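October, late, kitchen table

The Keskinen quote came in at lunch and I have read it four times now, which is more attention than they gave to my questions. Two arms, a frame to hang them from, a controller, "integration." Integration is the longest line in the table and the only one with no quantity next to it. I asked in writing what it covers. The answer was that it covers integration.

I have to send a spending plan up before the month is out and I still don't believe in half of it. I want to put down what I think tonight, before the next call, because I've noticed that after a call with a sales person I think whatever they think for a day or so.

So. The question everyone else in the group treats as settled is that we buy arms next. We've been collecting with the hand-held grippers since summer, people are getting quicker with them, the folding clips look decent, therefore arms. I don't see the therefore. What we have is a pile of recordings and one trained model that can sometimes take hold of the corner of a dish towel if the towel is already flat. For that I am supposed to ask for a sum that would pay for all of next year's collecting twice over.

And Keskinen's demo bothers me. They folded a T-shirt on a white table, under white light, and the shirt was stiff. I asked if they'd ironed it. There was a pause and then we moved on to the payload slide. Nothing we fold weighs anything. I don't care about payload. I care about whether the thing can find the edge of a dark cloth that has slumped over on itself, on bedding with printing all over it.

Wavia next. Wavia wants to sell us a newer version of the hand-held grippers and swap ours out in pairs. The pitch is less weight and a wider opening. I held one. It is lighter, fine. The opening is wider, fine. Then I asked if recordings from the new ones could be mixed with everything we've already got, and the man said "in principle." I wrote that down with the quotation marks. If the geometry of the fingers changes then the view changes, and then either we redo the calibration for everything or we have two piles that don't talk to each other. He offered a discount on the first three pairs. I would like the discount on the part where I find out it doesn't work.

What I do believe in, from the Wavia list: pads. We go through fingertip pads and we never budget for them, and every time somebody has to beg for petty cash. They are 87 dollars a set, which is robbery for something that small, but they wear and the grip goes and then a whole afternoon of clips is people chasing fabric around. Put in pads. Put in twice as many as I think we need. Also put in pivot screws, if they'll sell them separately, and if they won't, say so in the notes so that whoever reads this plan knows what kind of firm we're dealing with.

Sumano is the lease. I was ready to dislike the lease and I sort of don't. We'd get one arm, not two, for five months, and send it back. The monthly rate is high if you multiply it out to a year, and I've already been told so, by someone who multiplied it out to a year. But we wouldn't keep it a year. The contract is full of traps all the same. Return shipping is ours. "Cosmetic wear" is ours. There's a clause about the arm staying at the address on the form, which is a problem when the whole point is that we work in ordinary bedrooms and not in a lab. I'll ask them to strike it. They'll say it's standard. Everything anyone has ever refused to change for me was standard.

One arm also means one-handed tasks, and folding is mostly a two-handed job, so that lease might only teach us that one arm isn't enough. We know that already! I could save the money and write it on a sticky note.

Drultum is storage and syncing. They charge by the hour of footage, and I got our total for the first time today: some 57 hours that anyone has gone through and marked usable. I'd been saying a much bigger number in meetings. I'd been repeating it because it was on a slide and the slide looked confident. The rest is unreviewed, or the two sides don't line up in time, or a cable came loose and no one caught it until evening. Drultum says their tool would flag those on the spot. Perhaps it would. I asked for a trial on our own files, the ugly ones, and they offered a trial on their sample files. No thank you.

Before writing any of the numbers in, I went back through today's bedroom session to remind myself what the money is supposed to be for.

Bed work, lavender sheet.
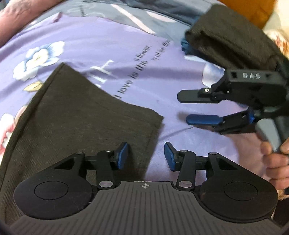
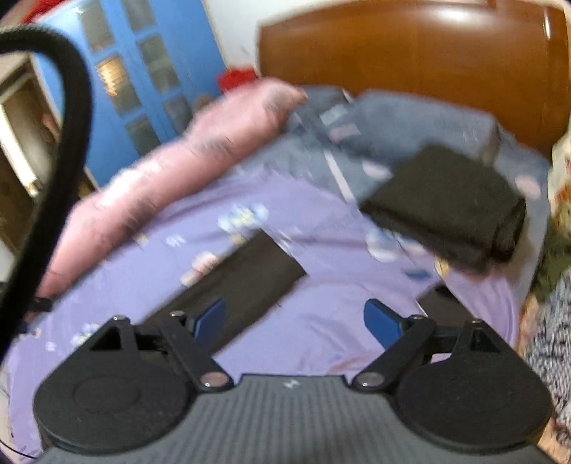
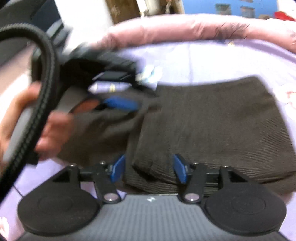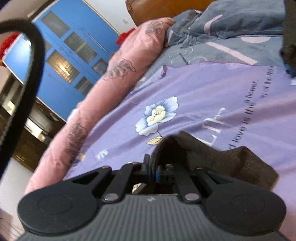 So the plan as it stands tonight, and I may hate it by morning.

No purchase of arms. I'll write "deferred" because "no" starts a fight. I'll attach the Keskinen quote with the integration line circled and ask that someone braver than me get it broken down into days and rates. If they can tell us what we're buying, I'll look again. If they come back with a thicker brochure, I won't.

Pads, yes. Spare parts, yes. Cable clips and strain relief, yes, plenty, the cheap kind from the hardware store. I have no patience left for losing takes to a connector.

More reviewed hours, yes, and this is where I want most of it to go. That's pay, it doesn't come in a box, and it will be the first thing someone tries to cut. People will approve a machine they've never seen before they'll approve another reviewer's wages. I've watched it happen on two projects. The machine gets its picture on the wall and the data sits on a drive with a label that says MISC.

More fabrics too. We're heavy on small flat things because they're easy. I want the bad ones: fitted sheets, anything with elastic, dark things with ribbing, straps, anything where the front and back look alike. Thrift store, one good run, keep the receipts this time. Nobody upstairs will object to that line, it's too small to have an opinion about.

The Sumano lease I've put in as an option, with a condition. We take it only if the model does something on a kind of cloth it hasn't had in training, in a room it hasn't seen, and I want that tested before a signature. I know how this goes. The condition will be read as a formality and the lease as a promise. I'm going to put the condition in the title of the line so they can't copy one without the other.

Wavia gets a no on the swap and an order for pads. I expect a phone call about that.

Drultum, ask again for the trial on our files. If they refuse again, we go on with the drives and the spreadsheet. It's an awful spreadsheet but I know how it lies to me.

What nags at me is that I could be wrong about the arms. Everyone I respect says you learn more from one bad week with hardware on the bench than from a season of collecting, and I can't say they haven't earned the opinion. But they also aren't the ones who have to explain in spring why the expensive thing is under a dust cover. I've done that once, with a conveyor, and I'd rather be called slow.

Still to do: email Sumano on the address clause. Find out if tax is in the Wavia price, it usually isn't. Take the big number off that slide. Charge everything tonight, the left one was low again when I packed up.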